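9/19/18, reading notebook, government appointments desk

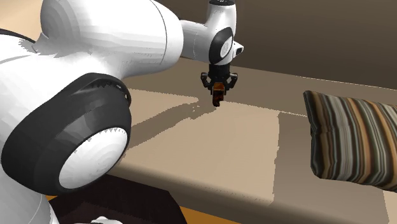
Striped pillow at right, gripper holding a small dark reddish-brown and orange piece.

Spent most of the morning on the Wurkus file again, and I think I finally understand how the deputy adviser posts were filled (or at least how they were announced, and I keep having to remind myself those are separate questions). Olga Valcárcel very kindly lent me her index of the ministry gazettes, all 362 entries of it, and of those 144 deal with security and foreign affairs. Bless her, she even cross-referenced the transfers!

What I have so far: nine deputies since the office was set up, and seven of them came over from the police side. The other two were career diplomats, both posted to Sarpong before they were called home. Unai Echevarría thinks the second diplomat was brought in to calm the foreign ministry down after the border talks stalled. I like the idea very much, but all we have for it is one column in the Grilar paper, and the columnist doesn't say who told him.

Still to do in September:

- ask Olga whether acting deputies are in her index under their old titles
- find the Tivico interview, the long version
- redo my table of handover dates, the third column is a mess

Unai has the second gazette binder until he finishes his own notes.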